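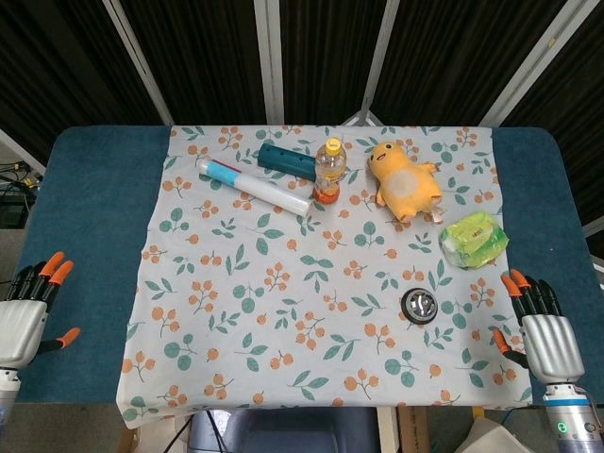 Tredico puts two hand controllers through the same tabletop test

Clurnar Robotics News, June 1, 2022

Two controllers, one pair of five-fingered hands and a tablecloth covered in orange berries: that is the setup at Tredico this spring, where the hardware group has started a side-by-side trial to decide what will drive its humanoid hands from now on.

The candidates are the Kettani, which the group has used since January, and the newer Stadura. Both run the same hands with the same black, orange-tipped fingers, so any difference in the results should come down to the controller. Each one gets 90 attempts per object, picked up from the table, held for 15 seconds and put back down.

And the objects are a joy! The team skipped the usual wooden blocks and went for things people have lying around the house. There is a plush duck, which gives way the moment a finger touches it, and a plastic drink bottle with a yellow cap and only a little liquid at the bottom, light enough to tip over if a thumb arrives early. The white roll lying at an angle is harder than it looks. A hand that closes unevenly tends to spin a roll like that out of its grip.

The patterned cloth is part of the trial too. Plain surfaces flatter a vision system, and Tredico wanted berries and leaves behind every object to see how well the cameras pick out an edge. Cloth also bunches up when fingertips drag across it, and both controllers have had trouble with that in practice runs.

Early numbers lean toward the Stadura on soft items. It reads the fingertip sensors 4000 times a second and eases off sooner, and the duck keeps its shape a good deal better for it. The Kettani is still ahead on round, hard things, where its slower and firmer close seems to help. On the bottle the two are so close that the group won't call it yet.
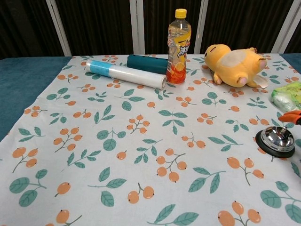 Part of the test set on its berry-print cloth, with the drink bottle and the plush toy toward the back of the table.

Camera placement is being compared alongside the controllers. One view comes from head height and another from the chest. The head view takes in more of the table and both hands, while the chest view sits lower and gives a better look at the sides of upright objects. Runs using both together have gone best so far – at the cost of a slight delay that the software people are keen to get rid of.

The trial runs for another 6 weeks. Tredico plans to post the full results table along with the grasp recordings, including the failed ones, which should be great material for anyone working on hands of their own. A second round with kitchen tools is already being planned.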